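Unit 7: Surface Finish and Stray Light
Course notes, Interior Lighting II
Instructor: Wanda Kalinowski

7.1 Reflectance

The reflectance of a surface is the ratio of reflected to incident light. It depends on wavelength and on the angle of incidence. For room calculations we use a single averaged value and treat walls as perfectly diffuse. The error is small for flat paint and large for gloss enamel.

Dark finishes are specified where reflected light would compete with the task. Color alone does not settle the matter. A glossy black panel has low diffuse reflectance but still returns a clear highlight of any lamp placed near the mirror angle. Matte fabric scatters what little it returns, and folds spread it further. Check both terms before choosing a finish.

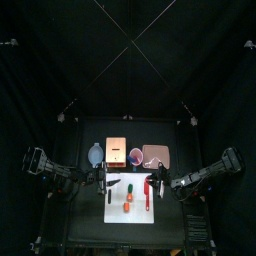
7.2 Interreflection

Light leaving one surface becomes incident light on the others. In a closed room with uniform reflectance r, the total flux on the surfaces is the initial flux multiplied by 1/(1 - r). At r = 0.5 the factor is 2. At r = 0.75 it is 4. Small errors in r therefore matter most in pale rooms, and a dark room can often be worked from the direct component alone.

The formula assumes no openings. For a doorway or window, reduce the average reflectance in proportion to the open area.

7.3 Measurement

Place the meter head flat on the task plane. Stand clear of it, and wear dark clothing. Take one reading with all sources on, then one with the direct source shielded. The second reading is the indirect component plus any stray light from outside the room.

Record the lamp warm-up time with each set. Readings from the Rutkowska lab without it will be returned.

Problems 1 to 4 are due to Hubert Domański before the next lab. Problem 4 uses the Todia floor plan from Unit 2.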